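Home | Shows | Schedule | Community | Newsroom | Contact

Last updated: 19 Oct 2026

MANDHAM COMMUNITY TELEVISION BRINGS BACK "THE BUNDELEL HOUR" FOR A NEW GENERATION OF KIDS

MANDHAM -- Hi, everybody! My name is Raymonde Gill, I run children's programming here at Mandham Community Television, and I get to write this press release myself because I begged. I have been waiting to type these words for a very long time: The Bundelel Hour is coming back to the air.

If you grew up in Mandham or over the river in Plimden, you probably just started humming. For everyone else, The Bundelel Hour was our station's after-school show, and it ran for 25 years. It had a puppet goose named Bundelel, a mailbag, a weather song (the same tune in rain or snow, with very slightly different words) and a studio audience of local kids sitting on carpet squares. I was one of those kids. I got to sit up front, I was wearing my cousin's good sweater, and when Bundelel asked me my favorite vegetable I froze and said "milk." My family has never let it go.

The new version will run ten episodes to start, on our regular channel and on the station website, and every one of them will be made right here in our own studio. We're keeping the goose. We're keeping the mailbag. We're keeping the weather song too, although I'm told the third verse needs work, as it mentions a bus line that stopped running years ago.

WHO'S DOING WHAT

Kęstutis Mockus is our new host, and I could not be happier about it! Many of you know him from the morning radio call-in program, where he once spent a whole segment helping a caller find her glasses. He's warm, he's quick, and he's terrible at singing in a way that kids find completely delightful.

"I told Raymonde I would do it on one condition, that I never have to be the smart one," Kęstutis told me when I asked him for a quote. "The goose should be the smart one. I watched the old tapes and the goose was always right."

Inese Kalniņš will be working the puppet. Inese trained for this by spending most of August with her right arm over her head, and she has rebuilt Bundelel's neck so that he can look over his shoulder now, a thing the old goose could never do. (He uses it constantly. He's insufferable.) The original puppet is too fragile to perform, so he'll be in a glass case in our lobby, and you're welcome to stop in and say hello during office hours.

Darius Juška is writing the music, including a new theme that starts with the old one on a toy piano before the band comes in. I cried when I heard it, and I was at the grocery store.

And then there's Urmas Šimkus, who directed the first show all those years ago and has agreed to come back and direct our opening episode. He's retired, he lives in Plimden, and he took a little persuading. I drove over with a coffee cake. Then I drove over with a second coffee cake.

"I said no twice," Urmas says. "Then she played me the voice of the goose over the telephone, and I said, well, what time do you need me?"

WHAT'S NEW THIS TIME

The old show was taped all in one afternoon and you can tell, in the best way. We want to hold on to that feeling, so most of each episode will still be done straight through with the kids in the room. If a shoe comes off or somebody needs the bathroom, it stays in.

We are adding a segment called "How Do You Do That?" in which Kęstutis visits a person at work and asks them every question a six-year-old would ask. The first one is with the bakers at Rebane, on Main Street, who let us come in well before sunrise and sent us home with rolls. We're also bringing in a story corner, with a different neighbor reading each week. If you have a good reading voice and you don't mind being interrupted by a goose, please write to me!

One thing I do want parents to know: there won't be any commercials during the hour. The show is being paid for by station members and by the folks who bought a carpet square at our summer fundraiser. We sold 500 of them. Your names will be on the wall by the studio door, so come look for yours.
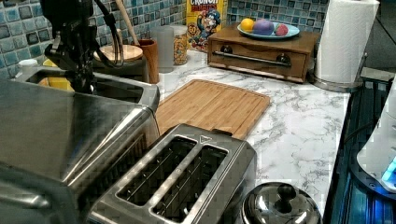
HOW TO BE IN THE AUDIENCE

We have room for 35 kids at each taping, ages four to ten. Seats are free, but you do need to ask for them ahead of time, and each child has to come with a grown-up, who will be given a chair and a cup of coffee at the back of the room. Send us the child's first name, their age and anything we should know (allergies, shy, afraid of geese). We'll draw names for each episode and write back to everyone, whether you got a spot or not.

Please skip shirts with thin stripes, as they go all wiggly on camera. Otherwise kids can wear what they like. Costumes are fine. Wings are encouraged.

If you can't make it to a taping, the mailbag is open right now. Bundelel will take letters, drawings, jokes and complaints, by regular mail or dropped off at our front desk, and Kęstutis will read as many as he can get through on the air. Put a first name and a town on the back so we know who to thank.

FOR REPORTERS

Kęstutis, Inese and I are all glad to talk, and Urmas will talk if you call after lunch. Clips from the original show and a recording of the new theme can be had from the station on request. We're also still hunting for old home recordings, especially from the first two seasons, when tapes were often reused. If there's a box of them in your basement, I'll come over and get it myself. I may bring coffee cake.

Contact: Raymonde Gill, Children's Programming, Mandham Community Television | © Mandham Community Television | Back to top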